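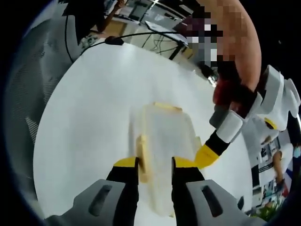 Herkham Garden Parasol with Tilt

A good parasol changes how much you use your garden. We all know those afternoons when the sun swings round just as lunch is served and everyone shuffles their chairs along to chase the bit of shade, and we designed the Herkham with exactly those afternoons in mind (we've had plenty of them ourselves!).

The canopy is made from Pralteo, our own closely woven polyester, which keeps its colour nicely through the summer and shrugs off a passing shower. It tilts both ways with a push of the button on the pole, and the crank handle turns easily, even if your hands aren't as strong as they used to be. There's a small vent at the top too, so a breeze can pass through.

Choose from Sage, Oatmeal, Brick or the new Kimaro Blue, a soft, slightly greyish shade picked by our colour man Idrisa Makokha after a great deal of going back and forth with the dyers. It looks lovely against old brickwork.

The pole fits most garden tables with a centre hole, and you can also stand it on its own over a pair of loungers or the children's paddling pool. You will need a base, sold separately. Please close the parasol in strong winds and whenever you go indoors for the evening.

To clean, brush off any dust and sponge with lukewarm soapy water, then leave it open until it's completely dry. We suggest putting it away by November, in its cover, somewhere airy.

Pole diameter: 38 mm
Price: £142
Base, 18 kg: £79
Prillex zipped cover: included
Delivery: free on orders over £100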